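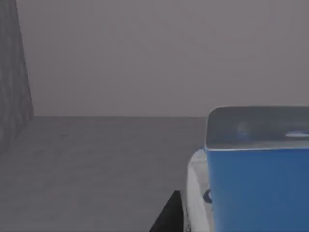 **COMMUNIQUÉ DE PRESSE | Robotique et maintenance**

# Potedel règle désormais sa cellule de préhension en simulation avant chaque intervention

*Mercredi 15 juillet 2026*

Potedel ouvre à ses équipes de maintenance la maquette simulée de Cabral, la cellule de préhension de son atelier de Sulano. Avant de toucher à la machine, les techniciens y préparent le remplacement des doigts de pince, le recalage de l'outil et la reprise des points d'approche - un vrai bonheur pour celles et ceux qui faisaient tout cela à genoux, boîtier de commande en main !

Le décor de la maquette est volontairement dépouillé : murs gris, sol gris, un bac bleu à partie haute grise et, juste à côté, un objet blanc aux formes arrondies. L'extrémité noire d'un doigt de la pince apparaît au premier plan, si bien que le technicien travaille du point de vue de l'outil et juge l'approche au plus près du bac.

La procédure comporte 20 points d'approche, rejoués un par un à vitesse réduite. Le recalage de l'outil, qui immobilisait la cellule pendant 145 minutes, se fait maintenant en 40 minutes sur la machine. Le reste est préparé la veille, au bureau, avec le logiciel Skuvo.

« J'ai changé des doigts de pince pendant des années en croisant les doigts, les miens ! », raconte Godelieve Maes, responsable de la maintenance chez Potedel. « Maintenant, quand j'arrive devant la cellule, je connais déjà le point qui va me donner du fil à retordre. C'est en général celui du bord du bac, et on y passe le temps qu'il faut. »

Les réglages validés dans Skuvo sont ensuite chargés dans le contrôleur, puis vérifiés à vide. Le serrage des doigts et l'état des câbles restent contrôlés à la main, cellule consignée - la simulation ne remplace ni la clé dynamométrique ni l'œil du technicien.

Cinq techniciens sont formés à la méthode. La deuxième cellule de Sulano recevra sa propre maquette en décembre.

**Contact presse :** Potedel, service communication, atelier de Sulano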